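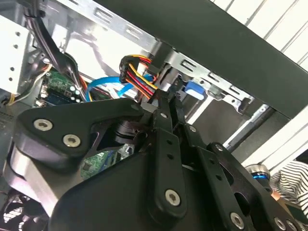
November, bench 3, after lunch

Desktop tower teardown, continued. The case is on its side on the slatted table with the panel off, and I have spent more of the day thinking about cables than I planned to when I took up electronics recycling as a respectable trade.

The order we agreed on, for whoever picks this up next: drive first, memory second, then the board. Dean Inskip wants the power supply out before anything else, on the grounds that it's big and annoys him. I say it stays until the bundles are free, because they go everywhere and pulling on one end only teaches you where the other end was. Marjorie Whitlock has ruled in my favor, pending her seeing the state of the harness.

Notes on connectors. Flat data cables: hold the plug, never the ribbon. The Meno batch lost 9 cables to people who held the ribbon, and I was two of those people. Power plugs: rock them a little side to side, don't yank. If a plug won't move, look for a latch before you look for pliers. The pliers are in the Dalen drawer anyway, under the tape, and the walk gives you time to reconsider.

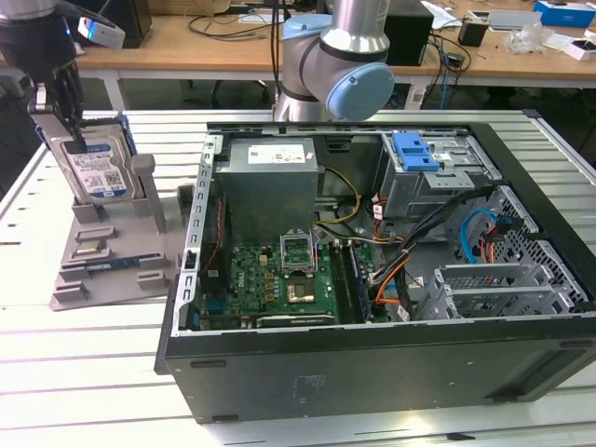

Drives go upright in the gray printed fixture, label outward so the code can be scanned without picking the thing up again. Memory lies flat in the lower slots. I'd still like the fixture a touch deeper, but the last time I asked for a touch deeper I got a version that swallowed a whole module and had to be turned over and tapped like a ketchup bottle. So – current version stays.

Log number for this tower is 713. Ollar has the sheet. Please write the drive serial in the drive column this time. The column called "other" has become a sort of novel.

CPU socket: if the bracket is up and the socket is empty, leave it alone. Don't rest a screwdriver in it, don't rest a finger in it, don't blow on it. The boards we send on to Flinatum get inspected there, and bent contacts come back to us with a note. The notes are polite and I have kept all of them.
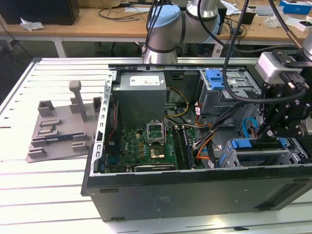

The blue drive handles are worth saving with their cages. They look like junk, they feel like junk, and then a customer wants a complete case and we spend 20 minutes going through the plastics bin. Bag them and put the tower number on the bag.

Still to settle:
Where the small metal brackets and cards go once they leave the fixture. Currently "the tray," of which we have several.
Whether Dean gets his power supply. Ask me after the board is out.
New labels for the bins. The old ones say "misc" and "misc 2."

Panel screws are in the jar lid by the vise. Do not use the jar lid for anything else, including cookies.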